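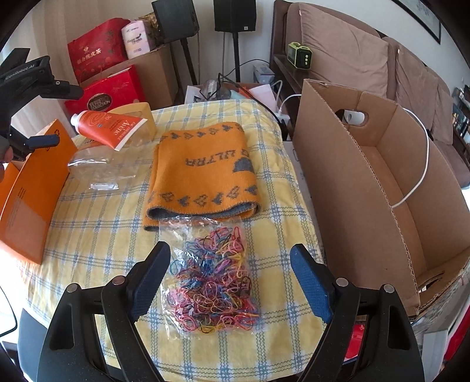
Chapter 4

Stretch: How Materials Give and Come Back

When I was nine, my grandmother kept a jar on the windowsill of her kitchen in Coltbridge, and into it went every rubber band that came into the house. They came around the celery, around the mail, around the little paper packets of seeds she ordered each spring. By July the ones at the top, where the sun got in, had gone stiff and cracked, and if you tried to pull one it snapped with a dry little tick and left a crumb of rubber on your thumb. The ones at the bottom were as good as new. I spent a fair amount of that summer wondering why, and I suppose in a roundabout way this chapter is my answer (with apologies for taking so long over it!).

You have already met springs in Chapter 3, and you'll remember that a good steel spring is a wonderfully obedient thing. Hang a weight on it and it stretches. Hang twice the weight and it stretches twice as far, at least until you get greedy. We drew the graph, and it was a straight line. It would be very pleasant if everything in the world behaved like that, and for a few pages you may have been tempted to believe that it does.

Now try the same thing with a rubber band. Hook one over a nail, hang a small cup from it, and add coins one at a time, measuring the length after each. At first it gives easily. Somewhere along the way it begins to stiffen, and toward the end you can add coin after coin and see hardly any change. Then take the coins out again, one by one, and keep measuring. Most students expect to walk back down the same curve they came up, and they don't. The band is a little longer on the way down than it was on the way up, for the very same load. The gap between the two curves has a name, hysteresis, and we will spend most of Section 4.3 on it.

The reason lies in what rubber is made of. A piece of steel is built of atoms sitting in orderly rows, and when you stretch it you are pulling those atoms very slightly apart. Rubber is more like a bowl of cooked noodles, long chains all tangled up together and tied to one another here and there. Pull on the band and the chains begin to straighten. Let go and they tangle themselves up again, jostled by nothing more than their own warmth. That is why a band can reach several times its resting length and come home again, while a steel wire stretched by even a small fraction may stay bent out of shape for good.

Sunlight and air, meanwhile, are hard on those chains. They break some of them and tie others together too tightly, and little by little the noodles turn into something closer to a dry cracker. So much for the top of my grandmother's jar.

My old teacher, Endang Govindasamy, used to begin this topic by handing out one wide rubber band to each of us and asking us to hold it against our upper lip, stretch it quickly, and say what we felt. I'd encourage you to do it now, before reading on, and please don't be shy about it. Stretch it, touch it to your lip, wait a moment, then let it shrink back (gently, and keep it well away from your eyes) and touch it again. Write down both sensations. You will want them in Section 4.4, where we talk about heat.

What you will need for this chapter

A notebook, a ruler marked in millimeters, a small paper cup, 15 coins of the same kind, a few rubber bands of different widths, and a spring from the Chapter 3 kit. Let your bands rest for 60 seconds between trials, and write down the order in which you did things. Bands remember how they've been treated, and a fresh one and a tired one will give you different curves.

4.1 Load and length

Let us start with the plainest possible question. If I pull on something, how much longer does it get? To answer it fairly we have to agree on what we're comparing, for a long band will always stretch farther than a short one made of the same stuff, simply by having more of it to stretch. So we divide the change in length by the length we began with, and call the result the strain. A band that starts at 60 millimeters and ends at 88 has grown by 28, and its strain is 28 divided by 60, or a little under one half.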